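How to run a slow reading group on a difficult text

These notes are for people who want to read critical theory with others and keep going past the second meeting. They come out of the group that Tahmineh Ebrahimi and I have run in Kustholm for a few winters. We read essays on work, speed and city life. Most of our members have no background in philosophy.

## 1. Pick a short text

Choose an essay or a single chapter. Anything over 70 pages will turn into a lecture by whoever finished it. If the text is a translation, agree on one edition and write its page numbers on the invitation. We lost most of an evening once to two versions of the same chapter with different paragraph breaks.

## 2. Cut it into portions

Take about 1000 words per meeting. That sounds like very little, and new members always ask for more. Hold to it for the first month. Mark the cuts at the end of an argument, even if one portion comes out longer than the next.

Put the portion on paper with a wide right margin. Number the paragraphs by hand so that people can say "paragraph six" and everyone can find it.

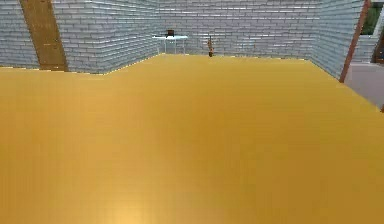 *Yellow surface with walls behind it, computer rendering.*

## 3. Read aloud before anyone talks

One person reads the whole portion at a normal speaking pace. Then a second person reads it again. During the second reading, everyone underlines:

- words they could not define if asked
- sentences where "we" appears, with a question mark if it is unclear who "we" are
- any claim that the writer makes without support

Do not stop the reader for questions. Write them in the margin.

## 4. Start with the words

Go through the underlined words first. With writers on mobility and capital, the trouble is usually a common word used in an odd way. "Flow" may mean money in one line and people in the next. Write the word on a large sheet and list each meaning with its paragraph number. 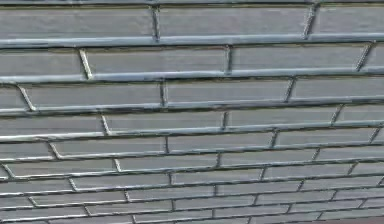 Leave the sheet up until the end of the meeting, and bring it back the next time. Ours for the word "rest" now has entries from four different essays, and Hooman Tabrizi has copied it into a notebook because the paper was tearing.

## 5. Restate the argument

Ask each person to write the portion's main claim in one or two plain sentences, without using any of the underlined words. Give this ten minutes. Read the results aloud and compare them. When two people disagree, go back to the paragraph numbers and find the sentence where they part.

Keep opinions about whether the writer is right for the last half hour. Members who came to argue find this hard. Siamak Khosravi used to write his objections on a card and keep it face down until we got there, which works well enough that several others do it now.

## 6. Keep a record

One person writes up the meeting in no more than 280 words. The record should include:

1. the portion read
2. the words discussed
3. one question left open

Start the next meeting by reading the open question. If someone missed a meeting, send them the record and the marked portion, and let them come anyway.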